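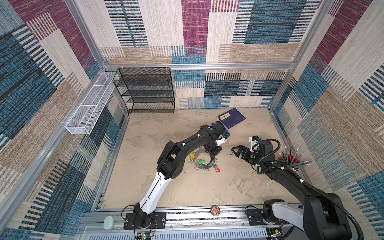
Four-tier wire shelf and wall basket before stocking, with a bound book on the floor.

Setting Up a Shared Key and Supply Station
Facilities Services, Nuddale Office
Prepared by Lucimara Pacheco and Gun-woo Ra

These instructions apply to any office that keeps shared keys and small desk supplies in one place. They replace the notes issued in April. Allow 20 minutes for a first setup.

What is needed
A wire-mesh shelf unit
A narrow wall basket
Key rings and green plastic key tags
A bound book to serve as the key log
A stapler, a cup and pencils

Step 1. Place the shelf
Set the shelf unit in a back corner, against the wall. Fasten the top to a rail or other fixed point with cable ties and trim the ends. Hang the basket along the side wall at a height staff can reach without a stool. Leave both empty until the keys have been sorted.

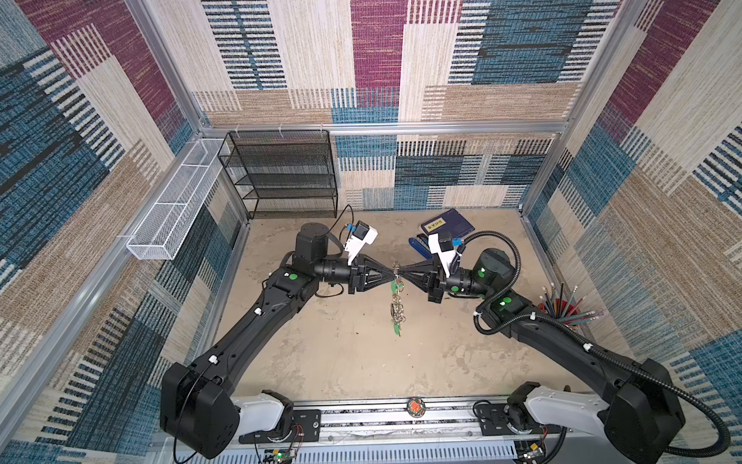 Step 2. Gather and check the keys
All shared keys are to be brought to the station on the same day, including those held at reception and in desk drawers. Check each one against the office key list and set aside any that cannot be matched. Keys with green covers and green tags, like those on the hanging bunch, belong to the shared set and stay together until every tag has been read. Unmatched keys go in an envelope marked with the date and are sent to Ye-seo Min at the Gernis building.

Step 3. Separate the bunch
Hold the bunch up by its top ring so that the keys fall free of one another. Work from the lowest key upward. Do not force a ring open with a staple remover or scissors; a bent ring will drop keys later. 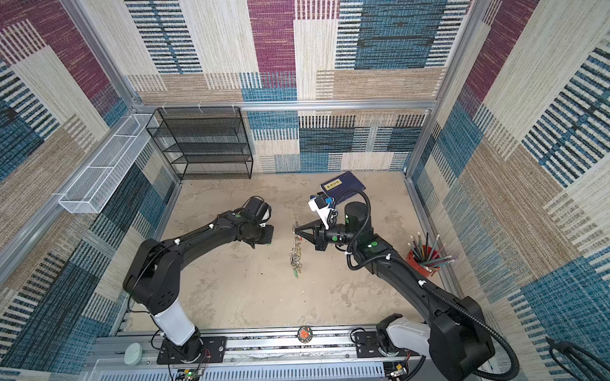
Small charms and personal fobs should be taken off and returned to their owners. A ring should carry only keys and one tag. Where two keys open the same door, put one on the ring and place the other in the spare envelope.

Step 4. Tag and record
Write the room or cabinet number on the tag in permanent ink. Enter the same number in the log, followed by the date and the initials of the person responsible. Cabinet keys stamped 2364 and 3462 look much alike and must be tagged one at a time — mix-ups between these 2 have been reported more than once. 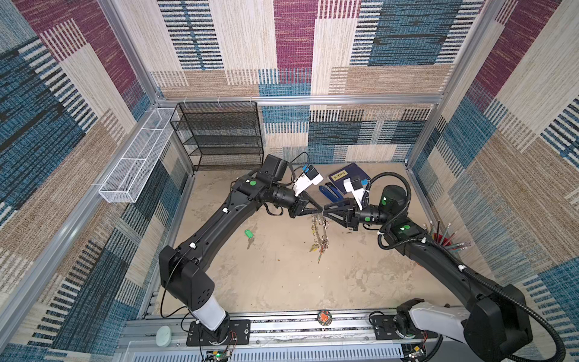 Sorting in progress: a single key with a green tag, the hanging bunch, and the desk supplies.

Step 5. Stock the station
Place the log on the second tier, label facing up. The stapler goes beside it, and the pencil cup stands at the front of the same tier. Use the wall basket for tagged keys, one section to each floor of the building. The top tier is kept clear.

Signing keys out
Staff enter their name and the tag number before removing a key, and cross through the line on its return. Missing keys are to be reported to Ji-hoon Ma before the end of the working day.

Revised 2019-10-08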